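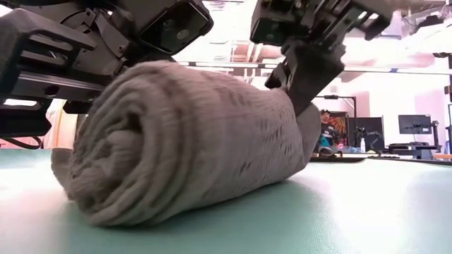 Session 3: Rolling towels

Right, you've all had a go at folding into thirds, and most of you have forgiven me for it. Rolling is next. I used to think rolling was what you did when you couldn't be bothered to fold, and then I moved into a flat with one narrow shelf in the bathroom and changed my mind within a week.

These notes go with the practical, so bring them along and scribble on them. If you missed the July session, ask Hedvig for the sheet on flat folding, as I'll be borrowing a couple of terms from it.

Words I'll be using

The core is the first turn, right in the middle. The windings are all the layers that go round it. The tail is the loose end you finish on. The face is what you see when you look at the roll end-on, the spiral in other words. Hedvig calls it the snail and I've given up correcting her.

The pile is the fuzzy surface, and it matters more than you'd expect. Two piled surfaces pressed together grip each other, so a bath towel will mostly stay rolled on its own where a cotton sheet slides about and comes undone. Waffle towels are somewhere in between. Tea towels are hopeless, and we won't be rolling any tea towels.

Why the core goes wrong

Nearly every poor roll I see was lost in the first hand's width. You start a bit gingerly, the cloth bunches under your fingertips, and then you carry on winding over the top of the bunch and hope. The outside can come out perfectly respectable. Look at the face, though, and you'll find the inner layers all crumpled round a little hollow, perhaps with a fat fold bulging next to it, while the outer layers go round it quite smoothly.

Does it matter? For a towel going in a gym bag, no, not in the slightest. For a stack on a shelf, yes, a bit. A roll with a lumpy core won't sit round, and the one on top of it will want to slide off. Thick towels are worse for this than thin ones (there's simply more cloth trying to turn a very tight corner) so don't be cross with yourself if your hand towel comes out beautifully and your bath sheet looks like a cabbage.

How I do it

Lay the towel out on the table with a short edge towards you. Smooth it from the middle outwards with the flat of your forearm, which is quicker than your hands and covers more ground. If it has a care label, put the label at the far end.

Fold it in half lengthways, then in half again if your shelf is shallow. Check the long edges are lying together. They won't be, quite, so tug the corners until they are.

Now the core. Turn the near edge over by the width of two fingers and press it down along the whole length. Do that again. You should have something like a flat little bolster, and it should feel firm when you pinch it. If it feels squashy anywhere, undo it. It's two turns, it costs you nothing!

From there, roll away from you with both palms spread, keeping your hands level. If one hand gets ahead, the roll will start to travel sideways and you'll get a cone. Stop every few turns and draw the roll back towards you by a thumb's width without lifting it. That takes the slack out of the windings. My mother-in-law Märta Hellström taught me this one and she does it so fast you can hardly see it happen.

When you reach the tail, hold the roll still with one hand and smooth the tail round with the other. Tuck the roll tail-side down on the shelf and its own weight will do the rest.

Puckers and creases

Short creases along the side of a roll usually come from underneath, where one layer has rucked and the next has gone over it. You can't smooth them out from the top, though everybody tries. Either unroll back to the ruck or leave it be. I leave it be, at home.

Deep grooves between the windings are a different thing. On a thick towel you'll always have some, and they're fine.

A flap sticking out at one end means the edges weren't lined up before you began. You can poke it back in with a finger and I've certainly done so with guests on the doorstep, but it does tend to creep out again.

A note on tables

A towel rolls best on a surface that lets it move a little. Glossy tops are too slippery for some people and a cloth-covered table is too grippy for anyone. If your towel keeps skating away from you, put a damp flannel under the far end. On the bed is possible but soft, and you'll lose the core nearly every time. I'd try the floor before the bed.

For the practical

Please bring one bath towel, as thick as you own, and one hand towel. Washed and fully dry, please – a damp towel rolled up and forgotten is a smell you'll remember. Colour doesn't matter, though a plain one makes it easier to see what the layers are up to.

We'll do the hand towel first, then the bath towel, then I'd like you to swap with your neighbour and unroll theirs slowly from the tail inwards. You learn a great deal from somebody else's core. Write down where it first went off line and which hand you think was to blame.

To try at home before then: roll the same towel three times, once starting from each short edge and once from a long edge, and see which fits your shelf. Mine turned out to be the long edge, and I'd been doing it the other way for years.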